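Posted in: Robots, Code, Shop Talk

I spent most of Monday chasing a bug that I was sure lived in the planner. It didn't. It was in the tiny bit of glue code that lines up jaw width with the video, the one I wrote in July and then never looked at again (you know how that goes).

Quick background for anyone new. Salo is our little policy stack for tabletop pick and place. It eats recordings, learns where to put the fingers and how wide to open them, and hands a short chunk of motion to the controller. Brayden does the controller. I do everything between the recordings and the training run — so when the jaws close early, people come and stand at my desk.

And the jaws were closing early! Every time, by 6 frames. On a big box you'd never notice. On anything small, the fingers shut in front of the thing and then push it away, over and over, very politely.

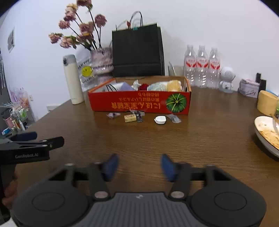
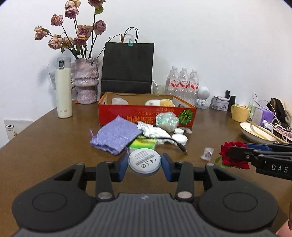 The cause was silly. The width signal and the video each had their own clock, and I was matching them by start time, so a camera that woke up slowly made the whole width track slide forward. Francine suggested I stop trusting start times and match on the motion itself, so now the tool looks for the moments where the blue pads visibly move and lines those up with the width curve. It works great when the jaws are wide open over plain tabletop, as in the first picture. It's pickier once there's something between the pads, like that round disc with the barcode label in the second one, where the thing being held hides part of what I want to track. For those stretches I just carry the offset over from the nearest clean stretch.

I reran the matcher on 287 recordings and threw out 4 where I couldn't get a believable offset. Then a retrain, 3000 steps, just to see. The early closing is gone in replay. Getsemaní wants to see it on the arm before she believes me, and fair enough.

Still on my list: the viewer should draw the width curve right under the video. If it had, I'd have spotted this in ten minutes. Keegan says he has half of one sitting in a branch somewhere, so I'm going to go bug him for it after lunch.

Contact | Copyright Mustico Notes | Back to top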